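About Heser

Heser is a textile testing laboratory. We measure what repeated washing and drying does to fabric, seams, labels, trims and closures, and we issue reports that manufacturers use for care labeling and for settling disputes with their suppliers. We do not sell detergent or garments, and we do not certify anything. A Heser report states a method, a sample, a set of readings and the uncertainty attached to them.

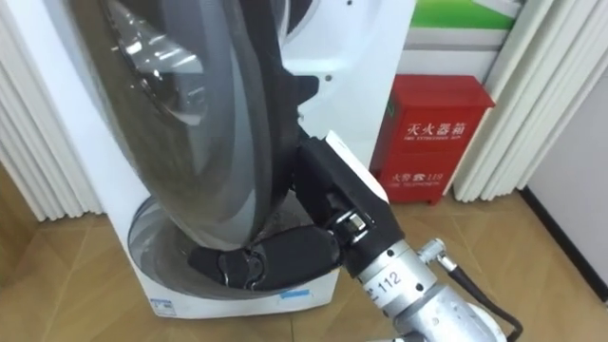 Amber Groen
Laboratory Director

The laboratory was set up to do one test, dimensional change after laundering, and that is still the largest part of the work. Specimens are conditioned, marked with benchmarks, measured, washed, dried, conditioned again and remeasured. Results are reported separately for length and width. An average of the two hides skew in knitted goods, so we do not report one.

Over time clients asked for related measurements on the same specimens, and the scope was extended to colorfastness to washing, pilling, seam slippage, spirality and appearance retention. Each has its own written procedure. Where a client specifies a published standard, we follow the current edition unless the order names an earlier one. Where no standard fits, we write a procedure, send it to the client for approval and attach it to the report in full.

Capacity and turnaround

The laboratory holds conditioning space for 856 specimens. Standard turnaround begins when the specimens enter conditioning, and the receiving date does not count toward it. Orders with missing fiber content or missing care instructions are held until the client supplies them. Conditioning takes a minimum of 24 hours for most woven cottons and longer for wool, and it cannot be shortened for a fee.

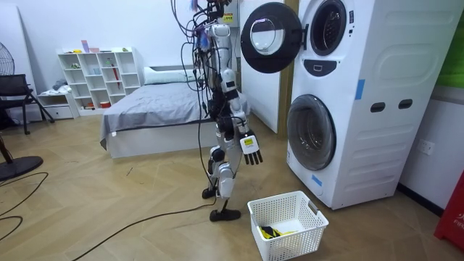 Heavier goods such as terry toweling and quilted bedding are scheduled separately. They need a different ballast load, and mixing them with shirt-weight fabric changes the mechanical action on both. Clients sending heavy goods should mark the order form accordingly and allow for a later start.

Data and records

All readings are entered in Holst, our records system, at the bench. Corrections are kept alongside the original entry with the initials of the person who made them. Raw readings are available to the client on request for as long as the order is on file. Retained specimens are stored flat, in the dark, and are returned or discarded according to the instruction on the order form.

The reference fabric set is called Flosum. It consists of 590 swatches cut from controlled lots, and a swatch is run alongside every client order. If the reference result falls outside its control limits, the client result is withdrawn and the test is repeated at our cost. Joris Bakker, Head of Measurement, is responsible for the control limits and reviews them each July.

Joltier

Joltier is our shrinkage method for elastane blends. Ordinary benchmark measurement gives poor repeatability on these fabrics because the specimen recovers slowly after handling. Joltier adds a fixed rest period and a low, constant tension during reading. It requires 2 operators, who read the same specimen independently. Both readings appear in the report.
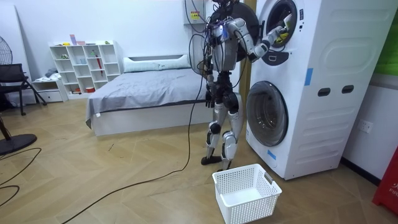

Can I send finished garments instead of fabric?

Finished garments are accepted for all tests except seam slippage, which requires flat fabric from the same lot. Send an additional garment in the same size for reference, and leave the sewn-in labels in place.

Sending samples

Pack specimens flat or loosely rolled, without pins or adhesive tape. Write the order number on the outer package and on a paper slip inside it. Do not write on the fabric. Cut pieces should include the full width of the goods and exclude the first yard of the roll. Questions about sample size should be sent to the laboratory before cutting.

Page last revised 2026-04-01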